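Against the Bag With a Place for Everything

Every June my town of Ollville fills up with people walking to the bus station under enormous backpacks, and every June somebody tries to sell me one. The latest is a model from Unda with 13 pockets. It costs $200. I went to the store to try it on, and I came home without it.

The pitch is that a bag with a place for everything will make you an orderly person. I doubt it. I have owned bags like that. In the last one I lost a train ticket for 3 days, and it was in the bag the whole time, in a sleeve I had forgotten was there. A pocket is a decision you have to remember making. Give me 13 of them and I will be patting myself down at the gate like everyone else.

The people at Kaimal, who also make bags, claim in their catalog to have tested some 200 layouts before settling on one. Maybe so. I would like to know who did the packing, and whether they were in a hurry — I never see a catalog bag packed by someone with a cab waiting.

What works for me is duller. Lay the bag flat on a table, put the small things on top of it where you can see them, and only then start filling it.
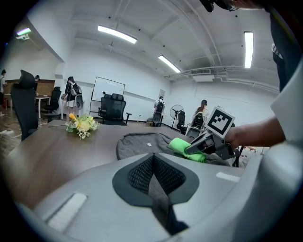
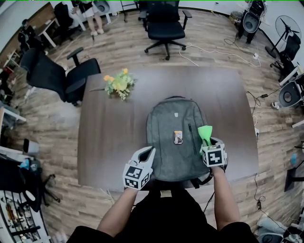
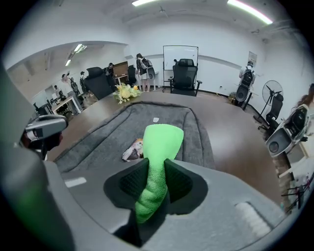
My own quarrel is with the way we shop, which is to buy the container first and think about the contents later. Stores encourage this, naturally. A bag is sold empty or stuffed with paper, so you judge it by its zippers. The plain gray backpack in the second picture has a vertical zipper pocket down one side and a little patch near the handle, and with one small thing lying on the fabric you can already tell what will be easy to find and what won't. I see no flowers in the catalogs either, but I would leave them on the table. Clearing everything away before you pack is another chore someone made up.

I may be wrong about the Unda. Plenty of people love theirs, and they tell me so. I'll keep my old one until the strap goes.

December 2019

Recent posts
The Flerkunura umbrella, one winter later
Do you need a packing list?
Against drawer dividers
Why I still fold maps badly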